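Print this page | E-mail this page

Chapter 2: Wear on Working Surfaces

By Omprakash Rawat and Nhi Hoàng
30/09/2022

2.1 Scope of the chapter

Every surface that holds, guides or carries loose goods is worn down by them. The rate depends on the load, the hardness of the two materials, the distance slid and whatever grit lies between them. This chapter deals with the wear of trays, chutes, bins and bench tops in small workshops and stores. Bearings and gears are treated separately in the second volume, as their lubrication needs a fuller account than can be given here.

Wear is defined in this book as the loss or displacement of material from a surface through contact with another body. Two cases fall outside the definition. Rust removes material without contact, and a dent moves material in a single blow with no sliding. Both often occur alongside wear, and a surface may need to be checked for all of them at once.

2.2 Sliding wear and scuffing

When a hard edge is drawn across a softer surface it leaves a groove. If the material from the groove is pushed to the sides, the process is called ploughing. If it comes away as a chip or thread, it is called cutting. Most scratches in a store bin are a mixture of the two. A single scratch has little effect on the use of the bin. A large number of scratches crossing one another produces a scuffed finish, which holds dust and raises the friction against the next item to be dropped in.

The reader should note the difference between a scuffed surface and a stripped one. In scuffing, the base material is marked but any coating is still largely in place. In stripping, the coating has gone over a continuous area and the layer beneath is exposed. A stripped patch commonly has an uneven border, and its edge is the weakest part of the remaining coat. Once an edge has formed, later contact tends to lift the coat from that edge outwards, and the patch grows faster than it began.

Slopes are a special case. Goods that strike a sloping panel slide down it and come to rest at the foot, so the lower part receives both the impact of low drops and the sliding of everything released higher up. The flat floor receives short movements in all directions. A bin with a sloping panel can therefore show two kinds of damage within a short distance, and the two should be recorded separately.

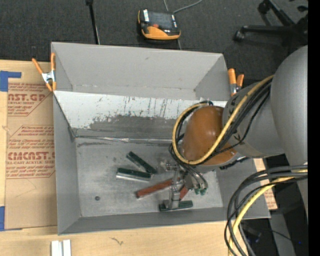

2.3 Recording wear by eye

Inspection by eye is the cheapest method and is adequate for most storage equipment. The surface is wiped with a dry cloth, lit from a low angle and viewed from two directions at right angles. Marks which vanish under the cloth are deposits and are left out of the record. The inspector then notes the position, type and greatest length of each worn area.

At the Kesta store, Tùng Mạch kept such records for 21 bins, with a fresh sheet for each inspection. The August sheets are reprinted at the end of the chapter and are used in the exercises.

2.4 Terms used in this chapter

Coat: any layer applied to a base for protection or colour.
Base: the material beneath the coat.
Foot: the line at which a slope meets a floor.

Comments

Vinh Giáp: Section 2.2 could mention that ploughing also hardens the sides of the groove in some metals. My students asked.

Tươi Kim: Is the low-angle light meant to come from a lamp or a window? We get different results with each.

Vinh Giáp: We use a lamp. The window light moves too much between the first bin and the last.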